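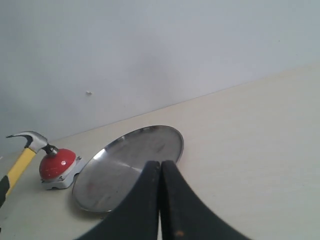
Wercombe abre en marzo el plazo de inscripción para Drillbridge, su programa de talleres de iniciación a las herramientas manuales y al orden del banco de trabajo. Los talleres están dirigidos a personas adultas sin experiencia previa y se impartirán en el local de la entidad en Urance. El material de mesa es sencillo y de uso corriente: un martillo de uña con mango amarillo y negro, un plato redondo de acero inoxidable y un pulsador rojo de base clara. El martillo se usa en las dos primeras sesiones, dedicadas a clavar y a extraer clavos, y el plato recoge la tornillería durante los ejercicios. Con el pulsador, cada participante avisa al monitor cuando termina una tarea o necesita ayuda.

## Contenido del programa

Drillbridge consta de 19 sesiones de 80 minutos. Las primeras tratan el manejo del martillo, el destornillador y la sierra de costilla. Después se pasa a las reparaciones domésticas: colgar una estantería, ajustar una bisagra, cambiar el tirador de un cajón. Las últimas sesiones se reservan para un trabajo propio, que cada alumno elige con el monitor y se lleva a casa al terminar.

Al final de cada sesión se recoge la mesa. Las herramientas vuelven a su panel, los clavos y tornillos se separan por medida y la superficie se deja despejada para el grupo siguiente.

«Mucha gente tiene un martillo en casa y no sabe sacar un clavo sin estropear la madera. Empezamos por ahí», explica Afroza Talukder, coordinadora del programa. «El orden forma parte del oficio – si el plato de los tornillos no está a mano, acaban en el suelo».

La edición anterior recibió 367 solicitudes. Para esta convocatoria se añaden 2 grupos de tarde y se amplía el préstamo de herramientas, que permite llevarse un juego básico durante una semana. La firma Lysenko suministra los paneles de pared y las cajas de clasificación.

Sunil Jayasinghe, responsable del taller, ha revisado además la altura de las mesas. «Había personas que trabajaban encorvadas. Ahora hay puestos para trabajar sentado y de pie», señala.

## Inscripción

Las solicitudes se presentan en la recepción de Wercombe, en Urance, durante todo el mes de marzo. Las plazas se asignan por orden de llegada – quienes quedaron en lista de espera en la edición anterior tienen preferencia. Se recomienda acudir a los talleres con calzado cerrado. Las gafas de protección y los guantes los facilita la entidad.

**Contacto para medios:** Afroza Talukder, coordinación de Drillbridge, Wercombe.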